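In Praise of the Slow Laundry Line

Apr 19, 2022

I moved to Greltevholm in September, and the first thing I fell in love with was the laundry. I mean it! From the kitchen window of my apartment I can see four back yards, and every one of them has a line strung across it, and on a breezy morning the whole block looks like it's about to set sail.

Where I grew up, hanging clothes outside was something you did when the dryer broke. Our street had rules against it, written down in a folder that came with the house. Lines were supposed to be ugly. I believed that for most of my life without ever looking hard at one, and then I looked, and I've been a pest on the subject ever since.

Start with the smell. I've bought the detergents that promise it and they don't come close. A pillowcase that has spent an afternoon in moving air smells like the inside of a good day, and it holds on to that for a night or two if you're lucky. Then there's the feel of it, a little stiff, a little rough (my sister hates this part, she wants everything soft as a rabbit). I love a scratchy towel. A scratchy towel dries you off!

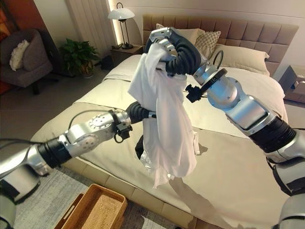
Line drying also changes what you notice. I used to carry a load from one machine to another without looking at a single thing in it, and now I handle each piece, so I know which shirt is going thin at the elbow and which sock is about to give up. I've sewn more buttons this winter than in the ten years before it. I've gotten fussy about whites in particular. White cotton left bunched and crumpled on a bed, the way most of us leave it, sets into creases that take real work with an iron, while the same piece shaken out hard and hung by the hem needs almost nothing. Two good snaps of the wrist before the pins go on. My grandmother did that and I thought she was just in a bad mood.

And you learn the weather! I never knew which way the wind came from in any place I lived before this one. Here it comes up off the river before lunch and dies down late in the day, and sheets go on the outside line, where they catch all of it. When I stayed a week in Seixas last year I caught myself judging the balconies. There was one with a rack turned the wrong way, tight against the wall, and it bothered me through an entire cup of coffee.

I know the case against all this. It takes time, and plenty of people don't have it, or don't have a yard, or live somewhere that's wet half the year. I had a baby in a third-floor walk-up once and I would have thrown a clothespin at anyone who told me to slow down and enjoy the wash. I still use the dryer for jeans in January. My first line cost me 27 dollars, pins included, and I had it up in an afternoon, but I had a fence post and a tree in the right places and that's luck.

What I'd love to see go is the rule folder. Plenty of people would hang a line tomorrow if they weren't afraid of a letter from the building. Let them. A row of shirts is a cheerful thing to walk past. You find out there's a new baby on the corner, or that somebody has taken up soccer, or that the quiet couple at the end own the loudest beach towels in town.

It's clear out this morning and I have sheets in the basket.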